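Textile Reuse in Municipal Services: Speaker Notes
Prepared for the Bestville Public Works Forum, February 28, 2022
Speaker: Helju Rimkutė
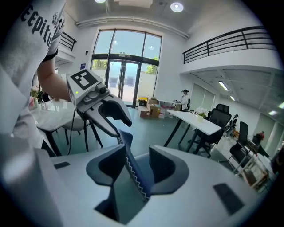
Opening remarks

Thank the forum and the city of Bestville for the invitation. Acknowledge Ctibor Danko, who chairs the session. State that the talk lasts 20 minutes and that questions will be taken at the end.

Explain the subject: what a city can do with clothing and household fabric that residents no longer want. Note that the talk covers collection and sorting only. Resale is covered by Ilze Uibo in the afternoon.

Background

Until last year the city accepted fabric only at the main transfer station. Residents without a car had no practical way to use it, and most worn fabric went out with ordinary household trash. The public works office asked Grandura to propose a collection plan. Aušra Pärn wrote the first draft, and the council approved it in July with small changes to the route map.

Collection

The plan places bins at 3 types of site: libraries, schools and apartment complexes. Bins are closed, raised off the ground and emptied on a fixed schedule. Residents are asked to bag all items and to tie the bags shut.

Pause here for the route map in the handout – page 2.

Mention that apartment complexes required separate agreements with the property owners. The Raudsepp complex signed first, and its agreement became the model for the others. Copies are available from the public works office.

Sorting

Sorting takes place at the Zoson building. Staff separate items that can be worn again from those suited only for wiping cloth or fiber. Single socks and single gloves are kept, as they can still be used for fiber. Items with oil, paint or mold are removed at the first table and are not returned to the line.

Laimutė Luik supervises the work and has asked that the following be stressed to other cities: written sorting rules should be posted at every table, and new staff should work beside an experienced sorter during their first shifts.

Points still open

Rain gets into the older bins through the hatch. A replacement hatch has been ordered – no delivery date yet.

Signs are printed in one language only. The office is reviewing translations.

The city has not decided whether to accept shoes. If asked, refer the question to Ctibor Danko.

Closing

Invite written questions from those who cannot stay. Remind attendees that the sorting rules are on the table by the door and may be copied freely.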